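Small two-drawer cube, what do you keep in yours?
Posted by gukinel, 16th January

I just got a little wooden cabinet for my big gray table, light oak color with black bar handles, and I love it! Two drawers though - what goes where? So far I own snacks and junk.

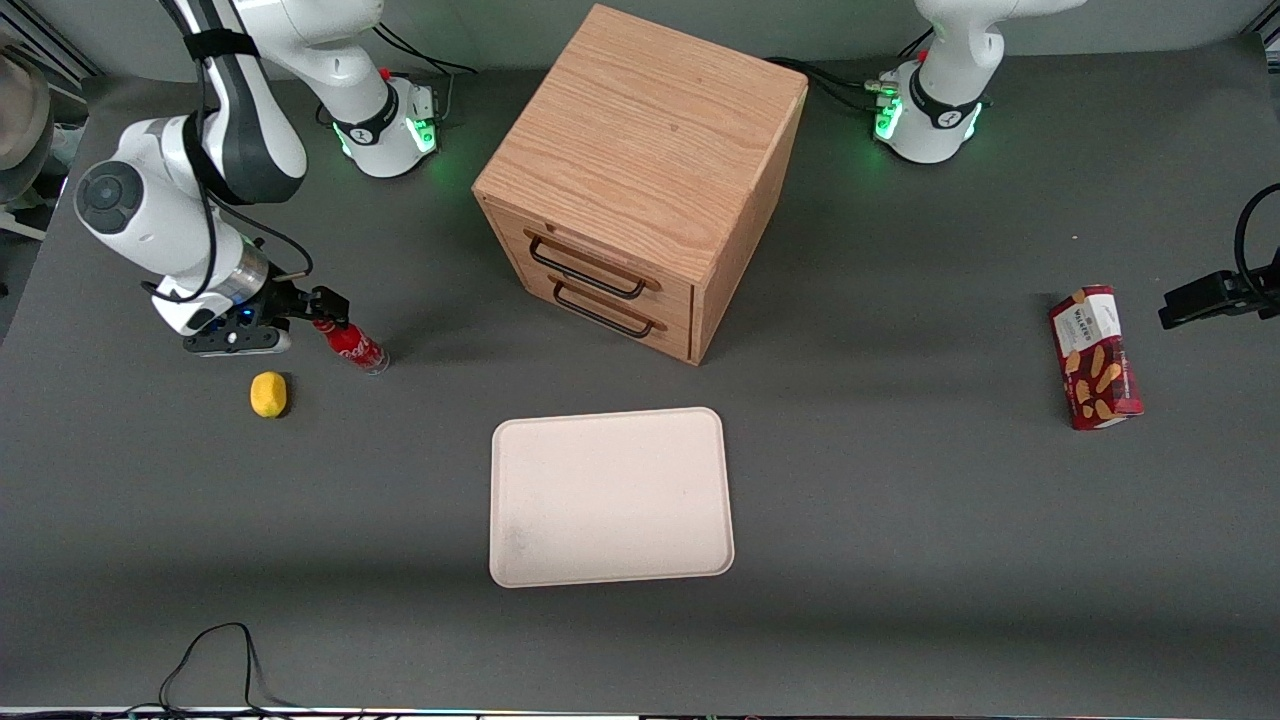 I'd like small soda bottles in there too if they'll lie down.

Ikumari
Oh fun! Measure the inside height first, drawer fronts always look deeper than the drawers are. Drinks in the bottom, light stuff up top. I put a dish towel under mine so they don't roll (so much quieter!).

grestik_2
snacks in both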